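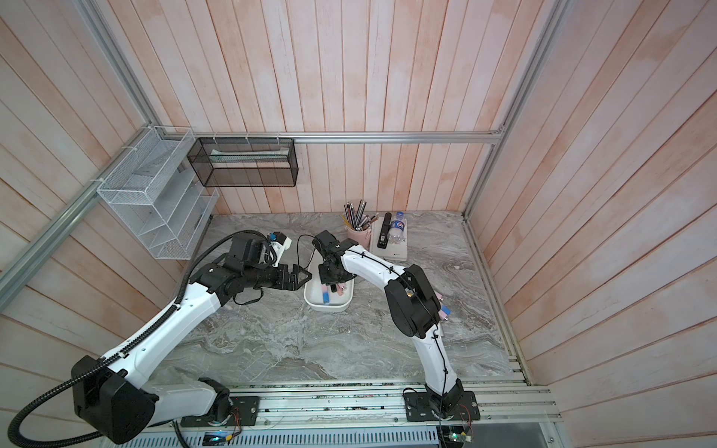

台面上方的两条白色机械臂,灰色大理石纹台面。

阅读时间:12 分钟 | 分享 19 | 评论 4

本站使用 Cookie 以改善浏览体验。继续浏览即表示同意。[接受] [设置]

Jillden 看房工具包,用了一个看房季,写一下

先说结论,赶时间的看完这段就可以走了:湿度仪值,激光尺值,插座测试头凑合,水平仪别指望,App 别装。整套买划算,单买湿度仪更划算。二手房必备,新楼盘交房也能用,只租房的话买个激光尺就够。

下面慢慢写,想到哪写到哪,午休时间打的字,见谅。

背景。我跟家里那位从二月开始看 Londale 的二手房,前前后后看了 20 套。前几套空着手去的,带个手机,拍拍照,回家一看什么也没记住。客厅到底多宽?不知道。冰箱那个位置放不放得下我们现在这台?不知道。次卧墙角那块颜色深一点的,影子还是水印?照片里看不出来。第五套看完回家路上吵了一架,为了一张沙发能不能进门。当晚下的单。

包装不讲了,一个灰布袋,拉链顺的,里面有隔层。四样东西:激光测距尺,针式湿度仪,插座测试头,小水平仪。另外送一本纸质检查表和一支铅笔。铅笔比我想的好用,后面会说。

一、激光尺

最常用的一个。开机快,按一下出红点,再按一下出数。误差我拿家里钢卷尺对过,三米多的墙差两毫米,够了,又不是做柜子。

优点:
轻。单手。可以另一只手开门。
屏幕有背光,地下室、楼梯间、没通电的房子都看得清。
能存最近的读数,往回翻。

缺点也有。大太阳底下红点找不着,量阳台和院子基本靠猜,我后来都是让家里那位站在对面拿检查表的硬封面挡着,当靶子。玻璃也不行,打到落地窗上直接穿出去,量出来一个客厅长得吓人的数,我第一次还真写进表里了,回家才发现不对。再一个,面积模式要连按两下,按快了它当你开连续测量,嘀嘀嘀响个不停,在别人家里挺尴尬的。

量什么?给没量过的人一个参考。客厅长宽,主卧长宽,这个谁都会量。容易漏的是:入户门净宽(门开到底以后剩的那个宽,不是门框),楼梯转角,电梯门,厨房放冰箱的凹位宽和高,洗衣机位的深度,窗台离地高度。沙发进不进得去,卡的从来是转角,客厅倒没有装不下的。我们那张沙发最后量下来,Steyn 街那套的楼梯转角过不去,差三厘米。那套后来也没要,别的原因。

还有层高。老房子一间一个样,尤其后来加建的部分。有一套厨房比客厅矮一截,人站在里面说不上来哪里别扭,一量就清楚了。

二、湿度仪

这个是我写这篇的主要理由。

两根针,戳一下,出百分比,带绿黄红三色灯。戳墙当然会留两个小眼,所以一定要先问。不问就戳人家墙,换我是房东我也赶人。踢脚线上沿、柜子里面、水槽底下的板子,这几个地方戳了看不见,一般都肯让。不肯让戳的,就拿针贴着表面压一下,读数会偏低,但是湿的地方还是会跳,够用来比较了。

重点是比较!!单独一个数没什么意义,不同材料读数本来就不同,说明书里写了但写得很小。正确用法:同一面墙,先测中间、高处、干的地方,记一个数,再测墙角、窗下、踢脚线上面。差很多就有事。差不多就没事。别拿木头的数去跟抹灰墙的比,我一开始这么干的,吓自己。

讲讲 Steyn 街那套。三房,朝向好,价钱也合适,我俩都喜欢,当场就想出价。带我们看的中介是 Kenbridge 的 Mandla Coetzee,人不错,话不多,问什么答什么。次卧刚刷过漆,闻得到味儿,别的房间都没刷。我问能不能测一下踢脚线那里,他打电话问了房东,说可以。中间墙面绿灯。靠外墙的那个角,红灯。往左挪一步,红。再挪,黄。顺着画出来就是一大片,从地面往上到膝盖那么高。

Mandla 也蹲下来看,然后说建议我们请人来正经查一次,他把情况报给房东。换个中介可能就说“仪器不准吧”。这点给他加分。

后来请了验房师。外墙根防潮层有问题,外面花坛的土又堆得太高,报价 3,129,还不包括里面重新抹灰刷漆。我们拿着报告去谈,房东让了一点点,不肯再让,就算了。可惜是可惜。但那台湿度仪在我这已经回本了,回了不知道多少次。

注意事项随手写几条:
下过大雨第二天去看房最好,晴了半个月去看什么都是绿的。
浴室刚洗过澡别测,白测。
瓷砖面测不出来,测砖缝也不准。
针有个塑料盖,用完一定盖,我在包里扎过手。
新刷的漆本身会让读数高一些,所以要看同一面墙的高处是不是也高。Steyn 那套高处是绿的,所以才肯定是墙里面的事。

三、插座测试头

插上去看灯,三个灯的组合对着背面的表查:正常、缺地、火零反接,等等。按一下中间按钮可以试漏电保护跳不跳。

用是能用。问题是背面那张对照表印得太浅,用到现在字已经磨掉一半,我拍了张照存手机里。还有按漏保按钮以前要跟屋里人讲一声,有一家正在用电脑,啪,全黑,主人脸也黑了。我的错,道歉了半天。此后只插不按,要按先问。

看了这么多套,测出两套有问题。一套厨房有个插座没接地,就在水槽旁边那个,另一套是车库里面整排反接。都不是大修,电工来一趟的事,但是知道跟不知道不一样,起码出价的时候可以提一句。

空房子没通电的就没办法了,带去也是白带。约看房的时候顺便问一句有没有电,省得白跑。水也问一句。没有水你连水压都试不了,马桶也冲不了,看了等于看一半。

四、水平仪

巴掌大的一个气泡水平。太短。放地上,一块地砖歪一点它就歪,说明不了整个地面的问题。放窗台、放门框侧面还有点用,看门框有没有斜。想看地面斜不斜,带颗玻璃珠比它强。或者直接看门:开到一半松手,自己往一边跑的,多看两眼。

这个我给零分有点狠,给一分吧,小朋友喜欢玩。

五、纸质检查表

意外地好。一页一套房,正反面。正面是房间尺寸和各处读数,背面是屋顶、外墙、排水、窗、热水器、邻居噪音、停车这些,打勾或者写字。有一格叫“再来一次的时间”,提醒你换个时段再看一遍。我们照着做了,有一套白天安静得很,晚上七点再去,楼下那条路堵满了车,喇叭声不断。划掉。

为什么说铅笔好用,因为很多时候是站着写、贴在墙上写,圆珠笔倒着写不出水。铅笔没这问题。小事。

一本是 19 页,也就是 19 套。我们看了 20 套,最后一套写在封底里面的。另外买一本要等很久才发货,建议自己复印空白页。商家要是看得到这篇:多印几页能花你多少钱。

表里我自己加了几格,大家可以抄:
手机信号(主卧、厨房各看一次)
垃圾收哪天、桶放哪
物业费或者管理费包什么
窗户开关顺不顺,每扇都开
柜门后面的味道
房东为什么卖(问了不一定说真话,但是听他怎么说)

六、App

别装。

好吧多写两句。号称可以连激光尺,读数自动进手机,自动画平面图。连是连得上,十次里面断三四次,断了要重新配对,配对的时候激光尺得关机再开。人家中介站在旁边等你配对,很难看。画平面图只会画方的,碰到一个带斜角的客厅就画不出来,给我硬补成长方形,面积凭空多一块。

注册还要填邮箱、手机号、预算区间。预算区间你要来干嘛?填了以后第二天就开始收推销贷款的邮件。是不是他们给出去的我没证据,反正时间上挺巧的,我把账号删了。

手写,拍照,完事。

七、质量和售后

湿度仪电池盖比较松,掉过一次,滚到人家沙发底下去了。用胶带贴住。激光尺摔过一次,瓷砖地,没坏,角上磕了一块。布袋底部有一处线头开了,自己缝得两针。

售后联系过一次,问湿度仪校准的事。回复很快,第二天早上就回了,说用包里那个小校准片,戳上去应该在某个范围内。我说我没有校准片。翻了半天,在布袋最里面的夹层里。没丢,是我没看见。说明书里也没画。建议各位到手先找一下这个东西,黑色,很小一片。

八、谁应该买

买二手房、要看很多套的:买。
收新房的:买湿度仪和插座头,激光尺借一个就行,一天的事。
租房:只要激光尺。插座头也可以要,尤其老楼。
已经请了验房师的:还是可以买。验房师是定了一套才请的,这个是帮你决定要不要花那笔请人的钱。不要拿它代替验房师。我们 Steyn 那套要是只靠我自己,我只知道墙湿,不知道为什么湿,也不知道要修多少钱。
投资客,看房像买菜一样的:你们应该早有更好的了。

也有朋友问会不会得罪中介。目前为止没有。提前说一声就好,约的时候讲“我们会带个尺子和测湿度的,十来分钟”,对方基本都说没问题。有一个不太高兴,一直在看表,那套的车库正好就是插座反接那排。不知道他晓不晓得,没问。

Kenbridge 那边后来我们又找 Mandla 看了三套,他现在约看房会先帮我问一句房东能不能测,省了我不少口舌。

九、跟别的比

没买过别的整套,只能跟散件比。我爸那台老的激光尺,牌子都磨没了,户外红点比这个亮。五金店单卖的湿度仪有更便宜的,借邻居的试过,不带灯只有数,读数跟 Jillden 这台在同一面墙上差一两个点,趋势一致。所以如果手上已经有尺子,买个便宜湿度仪加自己打印一张表,也是一条路。整套的好处就是一个袋子,拎了就走,不会出门以后发现忘了哪样。

看房当天早上兵慌马乱的,一个袋子真的省心。

打分(满分 5):
激光尺 4
湿度仪 5
插座头 3
水平仪 1
检查表 4,页数太少扣的
App 0
整体 4

房子买了没?买了,还在走手续。Londale 北边一套小一点的,湿度全绿,层高一致,沙发进得去(量了三遍)。缺点是厨房朝西,下午晒。等搬进去再补写一篇收房的,要是有时间的话。

补充:评论里有人问针头断了能不能换。能,包里有一对备用的,跟校准片放在同一个夹层。

—— 
分享到:微信 | 微博 | 邮件
订阅我们的邮件通讯,每月一封,随时可退订。[输入邮箱]
评论(4)| 查看全部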